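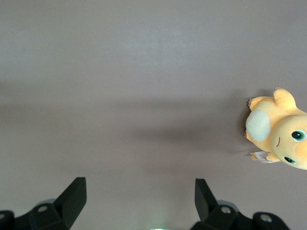

Os dedos da garra, abertos, e o boneco amarelo à direita.

Sábado, 10 de fevereiro

Passei a manhã na célula outra vez, com o Fergal, e saí de lá menos convencido do que entrei. Segundo ele, a garra está "como nova". Já ouvi isso em agosto.

O trabalho era simples no papel: desmontar os dedos, limpar as roscas, voltar a apertar e refazer o zero da abertura. Apertámos os parafusos dos suportes em cruz, marcámos as cabeças com tinta e depois o Fergal quis saltar a verificação do paralelismo. Não deixei. Um dos dedos estava torto, pouco, mas torto, e lá voltámos a desapertar tudo.

A Yasaman insiste que o defeito é do programa. Pode ser. Ela mostrou-me o registo da semana, 95 tentativas com 16 falhas, e quase todas no momento de fechar. Para mim isto tanto serve para acusar o programa como para acusar uma folga mecânica, e disse-lho. Ficou aborrecida. O manual da Sondov manda rever os dedos a cada 2.962 ciclos, número tão exato que só me dá vontade de perguntar quem o mediu.
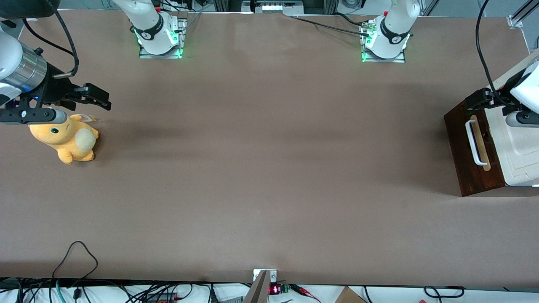
O que me preocupa mais são os cabos. Dois braços na mesma mesa, e do lado de cá um emaranhado preto em que já não sei o que vai para onde. Pedi etiquetas ao Valentin antes do Natal. Prometeu-as para a semana seguinte - continuo à espera. Enquanto não vierem, cada avaria começa com meia hora a seguir um fio com o dedo.

Também não gosto da folga que deixaram no cabo do punho. O Valentin acha que chega para a rotação toda. Levei o braço à mão, devagar, até quase ao limite, e senti-o a puxar. Dei-lhe mais um palmo e mudei a abraçadeira de sítio. Veremos se agora não vai roçar noutro lado.

A Ebony quer a célula a trabalhar na segunda, com o boneco e a caixa de madeira, como se não fosse nada. Assinei a folha de manutenção, mas escrevi à margem que o binário do lado esquerdo é para repetir a frio. Aposto que ninguém lê a margem.

Falta encomendar parafusos. Os da caixa pequena são do comprimento errado.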